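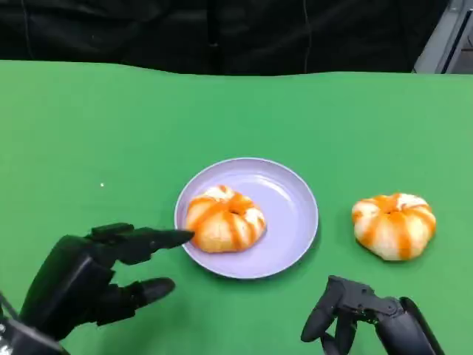
Figure 6.1 A two-handed robot at a tabletop task with a plate and two toy buns. The left index finger is touching the bun on the plate.

Chapter 6
Choosing a Ready-Made Kit

By now you have spent a good many pages with motors, joints and sensors, and if you are like most readers of this book you are itching to get a pair of hands moving on a table of your own. Good! This is the chapter where we go shopping, or at least where we learn to shop with our eyes open, and I hope you will find it as much fun to read as it was to put together.

Our main product for the chapter is the Plotberg Tabletop Kit, sold by a small firm called Cisterholm. It comes in 3 boxes, and it is meant for schools and small workshops that want to teach a two-handed robot simple jobs without building everything from scratch. You get the mounting hardware, the control software, a set of practice objects and a printed book of tasks. The hands themselves are priced separately, a point that is easy to miss on the order form and one we will come back to when we talk about budgets.

The task book is, to my mind, the best part of the whole package. It holds 80 short exercises, starting with touching and pushing and working up to jobs that need both hands at once. Putting toy food on a plate comes early on, and it is a better exercise than it sounds. A bun is round, so there is no flat side to take hold of, and a finger that arrives a little too fast will send it rolling. A plate has a rim, even a shallow one, and the hand has to clear it on the way in. With one bun on the plate and a second on the table beside it, as in Figure 6.1, the software also has to settle which hand goes to which object. You and I do all this at breakfast without a thought - a robot has to be taught every bit of it.

Is the kit worth the money, then? I wish I could give you a plain yes or no, but it depends a great deal on what you have already. The teachers at the Bindville technical school, where I tried the kit over one long January, were up and running on the second morning, and they liked how little there was to set up. They were less happy with the software updates, which arrived often and now and then moved a menu they had only just learned. The Dow service plan, offered as an extra, covers repairs and phone support for 65 dollars a month. We will work through the sums for that plan later in the chapter, and you may be surprised at how quickly a worn finger joint changes the answer.

As you read, keep a pencil handy and jot down what your own group would want a robot to do. It makes the comparison tables much easier to use.

Words to watch for in this chapter: pinch grasp, practice object, service plan, setup time, task book.

6.1 What Comes in the Box

Let us begin with the mounting hardware, as it is the first thing you will unpack and the part most people rush. Lay every piece out on the floor before you tighten a single bolt, and check it against the packing list inside the lid.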